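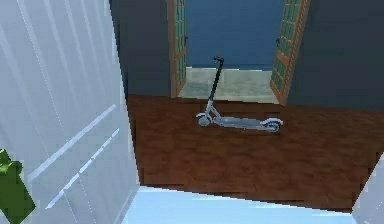 4. Plegado, transporte y almacenamiento

Esta sección se aplica a los patinetes Cladero de dos ruedas con columna plegable. Si su modelo tiene la columna fija, pase directamente al apartado 4.3.

4.1 Antes de plegar

Apoye el patinete en un suelo firme y nivelado. Retire bolsas, luces y cualquier otro accesorio que haya montado en el manillar. Compruebe que el mecanismo de plegado está limpio; la arena y la gravilla impiden que el pasador asiente bien.

PRECAUCIÓN: Mantenga los dedos alejados de la bisagra durante toda la operación. No permita que los niños plieguen ni desplieguen el patinete sin la ayuda de un adulto.

4.2 Plegar la columna

1. Colóquese a un lado del patinete y ponga un pie sobre la parte trasera de la plataforma.
2. Sujete la columna con una mano, por debajo del manillar.
3. Con la otra mano, abra la palanca de cierre hasta el tope.
4. Empuje ligeramente la columna hacia delante para liberar el pasador y tire de la anilla de seguridad.
5. Baje la columna hacia la plataforma sin soltarla.
6. Suelte la anilla. El pasador debe encajar con un clic en el segundo orificio.
7. Cierre la palanca.

Nota: Si la palanca ofrece mucha resistencia, afloje un cuarto de vuelta la tuerca situada en el lado opuesto. No utilice alicates ni golpee la palanca.

Plegado, el patinete mide 87 cm de largo. Para desplegarlo, repita los pasos en orden inverso y sacuda la columna adelante y atrás antes de subirse. Si nota holgura, apriete la tuerca y vuelva a comprobar.

ADVERTENCIA: No circule nunca con la palanca abierta o a medio cerrar.

4.3 Ajuste de altura del manillar

1. Abra la abrazadera superior de la columna.
2. Presione el botón de retención y deslice el tubo hasta la altura deseada.
3. Alinee el manillar con la rueda delantera.
4. Cierre la abrazadera.

La altura máxima es de 116 cm, medida desde el suelo. No extraiga el tubo más allá de la marca MAX. Para guardar el patinete en un armario o debajo de una cama, baje el tubo por completo antes de plegar la columna.

4.4 Transporte

Lleve el patinete plegado sujetándolo por la columna, con las ruedas hacia fuera. En el coche, colóquelo tumbado en el maletero y fíjelo con una correa. En transporte público, consulte las normas de la empresa correspondiente.

La bolsa de transporte Dimura (se vende por separado) admite todos los modelos plegables. El modelo Chisholm necesita la talla grande.

4.5 Almacenamiento

Guarde el patinete en interior, en un lugar seco y sin sol directo. No lo deje en pasillos, puertas ni rellanos de escalera. Si utiliza la pata de apoyo, compruebe que el suelo no tiene pendiente.

Si no va a usarlo durante más de 25 días:

1. Limpie la plataforma y las ruedas con un paño húmedo. No emplee agua a presión.
2. Seque bien la bisagra y aplique una gota de aceite ligero en el pasador.
3. Cuelgue el patinete o apóyelo de modo que las ruedas no soporten peso.

No aplique aceite en el freno trasero ni en la superficie de la plataforma.

4.6 Repuestos

Las palancas, pasadores y abrazaderas se piden al almacén de Prirkthorpe indicando el número grabado bajo la plataforma. Conserve el justificante de compra.

Revisión del manual: julio de 2021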